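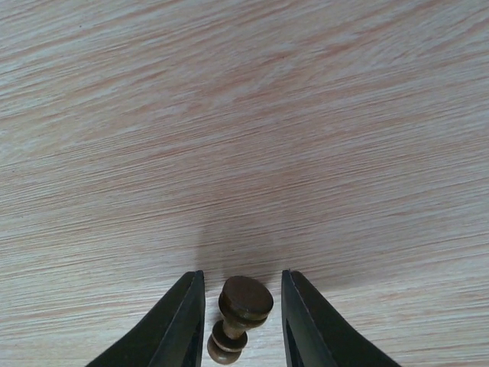

Dark pawn between the fingers, wrist camera.

April, open day, written up 4:10 pm while the second group is at coffee

Logging this now or I'll lose it. Chess demo ran most of the day at the Stisenthorpe end of the building. Oksana Panasiuk on the laptop, me on talking and on picking things up off the floor. Pui-shan Tse came over from Hultura before lunch and stayed longer than she said she would, which was useful, she asks the right things.

Setup as agreed last week: two arms, one table, one folding board, dark set only to start with. White set stayed in its bag until the afternoon. Task for visitors = point at a square, arm puts a pawn there. Sounds like nothing. It is the thing people stayed for though. The cable sorting video on the big screen got walked past all day.

Morning notes

Started late. Calibration file was the old one, from before the table was moved, and everything landed a square and a half off. Oksana caught it on the third pawn. Renamed the old file so it can't be loaded by accident. Somebody (me) should delete it properly.

Speed: had it at 58 percent for the first group. Too quick, people step back and then stop looking at the piece. Took it down to 34 and they lean in. Leave it there for any public thing, please don't touch it. Nurholm people will want it faster, say no.

Pawns, general: the turned ones are harder than the blocks we practise on. Round base, thin stem, collar, round head, so depends a lot where the fingers close. Close on the head and it swings. Close on the stem just under the collar and it's pretty steady. Base is safest for a straight lift but then the tips have to come down very near the board and I don't like that with kids asking for the crowded squares.

A pawn lying on its side is a diffrent job altogether. Base is so much wider than the head that the thing rests at a slant, and if it gets nudged it rolls in an arc around its own head. Lost a few minutes to that. What works: come straight down, fingers wide, line up with the long axis first and only then close. Oksana wants to write that as its own routine and call it Fu, after her cat. Fine by me, as long as the comment in the code says what it does.

Also — wood grain. The table has strong streaks and the detector picked up a reddish patch of grain as a piece twice before the doors opened. Raised the threshold a bit. Not seen since but I would not call it fixed. Plain gray cloth next time? Pui-shan says no, the wood looks good and visitors like it. Test both.

Layout of the loose pieces

We argued about this over sandwiches. I had them in neat rows in the morning and the neat rows are a bad idea, the arm has no room for its second finger between neighbors. Oksana pushed them out into a long straggly line beyond the board, tall ones at one end, small stuff at the other. Much better for the tall ones.
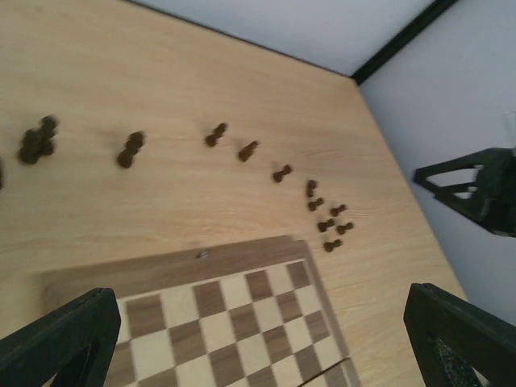 Still not happy with the pawns bunched at the end near the board. They drift together over the day, visitors put them back by hand and they put them back close. Want at least a finger width of air round each one. Could tape marks on the table. Could also just have the other arm do the tidying between groups, it was mostly parked anyway, and Pui-shan thinks the tidying would be more fun to watch than the placing. She may be right, annoyingly.

Blur: wrist view smears badly whenever the arm swings sideways, worst for the king and queen end, they go to one dark lump and the piece finder gives up. Oksana has it waiting before it looks now. Adds a pause that visitors read as "thinking". One man told his daughter it was considering its options. Did not correct him.

Questions people asked, for the handout:
- does it know the rules (no)
- can it beat me (see above)
- what happens if I move the piece while it's going (it goes to where the piece was. we should show this, good teaching moment)
- why two arms
- how much — I said 1,399 is what the last set of replacement finger parts came to and let them work up from there
- is someone driving it from behind the curtain. There is no curtain

The "why two" answer needs work. I said handovers and then we didn't have a handover to show. Get one ready, even a simple one, pawn from left to right and back.

Things broken or nearly

Board: the seam at the fold isn't quite flush. A pawn put down right on it leans. Told the script to skip the squares along the fold, visitors noticed within minutes of course. Shim it or get a one piece board.

Right finger pad on the near arm is getting shiny. Swap before the Hultura visit.

Emergency stop was pressed 2 times, both by people who wanted to see if it worked. It did. Restart takes too long, Oksana has the steps on a sticky note, copy them in here before the note goes missing.

To do
- delete old calibration
- tape marks
- Fu routine, slow test first
- gray cloth vs bare wood, same lighting
- handover demo
- ask Pui-shan for the pictures off her phone
- white set tomorow morning, detector never really tried on it, the light squares are going to be a pain

Group coming back in. Oksana is already waving at me.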